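# Painted wooden blocks: stacked ones are sticking together and the yellow shows every mark

**Ferneo**, 2024-11-12

Hello all. I have a set of painted wooden building blocks that I bought second hand for my two children. The colors are red, yellow, blue and green, and the paint is quite thick. I like them very much, but I have two problems and I hope somebody with more experience can help.

First problem. When a tower stays standing overnight, in the morning the blocks do not want to separate. They are not glued, but there is a small "tack" sound when I lift one, and one time a piece of blue paint came away with the yellow block. It was a piece like a lentil, so not a tragedy, but I don't want that my children put it in the mouth.

Second problem. The yellow blocks look dirty much faster than the others. I wiped them with a wet cloth and dish soap. The dirt went away, but now I feel the wood lines with my finger on some faces, and before they were smooth. Did I damage the wood?

I keep the blocks in a plastic box with a lid, in a room which is a little humid in November. I would prefer to not repaint everything. It is a big set and I have only the evenings.

## Replies

**Dameten**

What you have is called blocking in the paint trade, which is a funny word in your case. Two painted surfaces are pressed together and the paint is still a little soft, so they grab each other. It can happen with water-based paint even when it feels dry to the hand. Humidity makes it worse, and the closed plastic box does not help you.

I had the same with shelves, and later with blocks that I painted myself. I would do these things, in this order:

1. Take the blocks out of the plastic box and spread them on a rack or an old towel, one layer, not touching. Leave them in a dry room for two weeks. Turn them over when you remember it.
2. After that, put two blocks together with a heavy book on top for one night. If they come apart without sound, the paint is now hard enough and you can stop here.
3. If they still stick, rub the faces lightly with very fine sandpaper, 400 or finer. Only the shine must go away. Wipe off the dust.
4. Rub in a very thin coat of hard wax that the maker sells for toys, and buff it well. Read the label for the drying time and double it.

About the lines in the yellow: I don't think you damaged anything. Water goes in through small cracks in the paint, the fibers of the wood swell up, and you feel the grain. Yellow is also a weak color for covering, so people often see more of the wood under it than with blue or red. On many painted blocks you can see the grain near an edge even when nobody washed them.
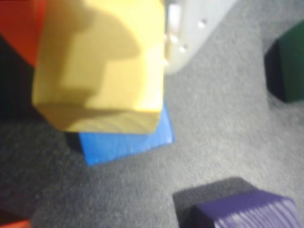

## More on the washing

(Dameten again, my first post became too long.) Curved lines along the bottom of a yellow face, like on this one, are only the wood showing in the paint. I would leave them alone. If a face feels rough and not only looks lined, give it two or three strokes with the fine paper, along the grain.

For cleaning, use a cloth that is damp but not wet. Wring it until no drop comes out. One drop of soap in a bowl of water is enough for the whole set. Dry each block at once with a second cloth, and do not put them back in the box the same day. Never soak them - I did it once with a small set and the corners opened.

**Tai**

just dont leave the tower overnight? we put ours back in a cotton bag every evening and they never stick. baby powder also works but then it is everywhere

**Butness**

I agree with most of what Dameten wrote, but I would begin from another place. You bought the set second hand and you don't know how old it is or which paint is on it. Old paint can contain lead. A paint that comes off in pieces, with small children in the house, is for me a reason to put the set away until you know more.

Please do not sand before you know this. Sanding makes dust, and the dust of an old paint is worse than the block itself. Look first for a maker's name or a safety mark on the box, if you have it. If you find nothing, ask your local health office if they test toys or can send you to a laboratory. The home test sticks are cheap, but I would not trust them alone.

If the paint is all right, then the drying is a good plan. I would only wait four weeks and not two. I would also change the plastic box for an open basket, or drill some holes in the lid.

**Ferneo**

Thank you all. There is a maker's name printed on one of the green blocks, very small, so I will write to them before I touch any sandpaper. The set is on top of the wardrobe for now, on a towel, and the children are not pleased with me.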